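Chapitre 3
Monter sa cellule à deux bras dans un atelier partagé

Au chapitre précédent, tout tenait sur un coin d'établi : un servomoteur, une carte, un bout de code. Nous passons maintenant à la vraie taille ! Le projet Keluvura, qui nous accompagnera jusqu'à la fin du livre, est une cellule à deux bras installée dans l'atelier partagé de Flillwood, avec une surface quadrillée, deux pinces et une boîte en bois à manipuler. C'est un montage que l'on peut reproduire en partie chez soi, avec des bras bien plus modestes, et presque toute la méthode reste valable.
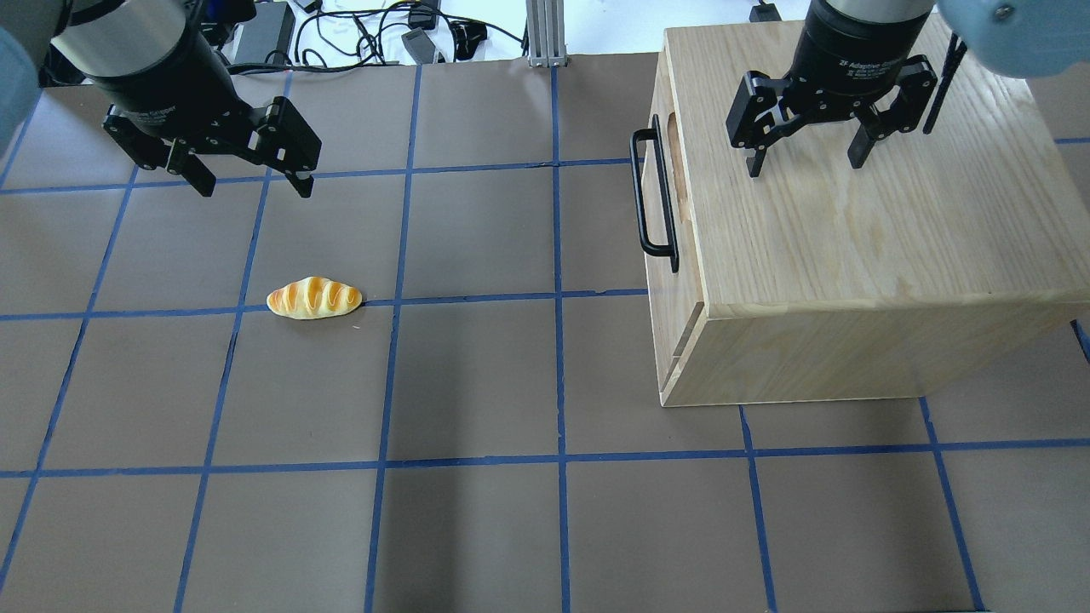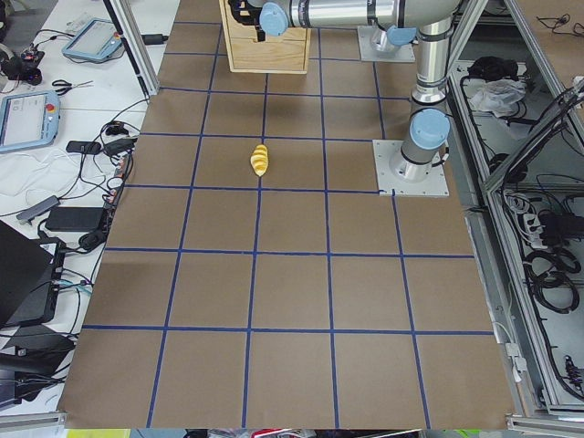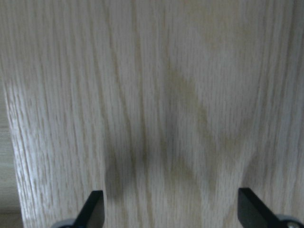
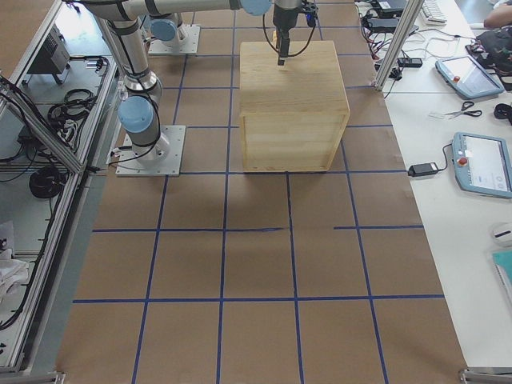
Figure 3.1. La cellule Keluvura, de haut en bas : la boîte et le petit pain factice sur le quadrillage ; vue générale avec les deux bras ; gros plan sur un panneau à veinage clair, entre les doigts ouverts d'une pince ; la pince au-dessus de la boîte, vue côté table blanche.

Ce que vous saurez faire à la fin du chapitre

Préparer une surface de travail lisible pour l'œil comme pour une caméra.
Relier les coordonnées d'un bras à des repères collés sur la table.
Choisir une hauteur d'approche au-dessus d'un objet rigide.
Ranger l'alimentation et les câbles sans gêner les mouvements.

3.1 Pourquoi commencer par du papier et du ruban

On a toujours envie de brancher les bras tout de suite. Résistez une petite heure ! Le papier kraft coûte presque rien, il est mat, il renvoie peu de reflets, et quand il est déchiré ou taché on le remplace. Le ruban bleu de peintre se décolle et se recolle sans laisser de traces, et sa couleur se sépare très bien du brun dans une image (vous le vérifierez à l'exercice 2, avec un simple seuillage sur la teinte).

Le quadrillage posé à la main n'est jamais parfait. Une bande ondule un peu, une autre s'arrête avant le bord, et ce n'est pas grave du tout, à condition de ne pas prendre les lignes pour une règle graduée. Elles servent à parler entre nous (« pose le pain dans la case devant la boîte ») et à retrouver vite une position de départ. Pour la mesure, on relève les coins au pointeur et on les enregistre dans le fichier de calibration.

Dans nos notes, le coin d'origine est noté O, et le coin opposé de la zone utile se trouve à 1 648 mm dans la longueur et 886 mm dans la largeur. Reportez vos propres valeurs dans le tableau vierge en fin de chapitre : elles dépendront de votre table, et tous les calculs de la section 3.4 partiront de là.

3.2 Deux bras, deux repères

Chaque bras vit dans son propre monde. Son origine est au pied, sur la platine, et il ignore superbement l'existence de son voisin. Le logiciel Etim, que nous utiliserons pour la planification, a donc besoin d'une transformation entre chaque base et le coin O. Il y en a 2 à déterminer, une par bras, et la procédure est la même pour les deux.

Avant de lancer la moindre trajectoire, repérez les arrêts d'urgence des boîtiers de commande et gardez-les à portée de main. Réduisez la vitesse, puis faites un premier parcours à vide, pinces ouvertes, bien au-dessus du papier. C'est un moment formidable, soit dit en passant : la première fois que les deux bras désignent le même croisement de ruban, on comprend d'un coup à quoi servent les matrices du chapitre 1.

3.3 Approcher la boîte

Un jouet léger pardonne beaucoup. La boîte en bois, beaucoup moins : si la pince descend trop bas, les doigts appuient sur un panneau rigide et tout l'effort remonte dans le poignet. On définit donc une hauteur de sécurité, puis une hauteur de contact, et on ne passe de l'une à l'autre qu'à vitesse lente.

La vue depuis le poignet est précieuse pour ce réglage, mais elle demande un peu d'habitude. De très près, un veinage clair remplit presque toute l'image et les repères de ruban disparaissent. Il reste le bord du panneau, les doigts et l'ombre portée, dont nous tirerons un indice de distance étonnamment utile à la section 3.5. Pensez aussi à la poignée métallique en U : le modèle Trirance de la boîte doit l'inclure, sinon le planificateur fera passer un doigt au travers sans le moindre scrupule.

À faire avant la section 3.4

Tendez le papier sur votre table et fixez-en les bords. Posez d'abord les bandes dans la longueur, ensuite celles de la largeur. Placez un objet léger dans une case et photographiez-le depuis 3 points de vue différents, sans le déplacer entre les prises. Notez pour chaque vue quelles lignes restent visibles et lesquelles sont masquées par l'objet ou par le bras. Conservez ces photographies, elles serviront de données d'entrée pour le calcul d'homographie.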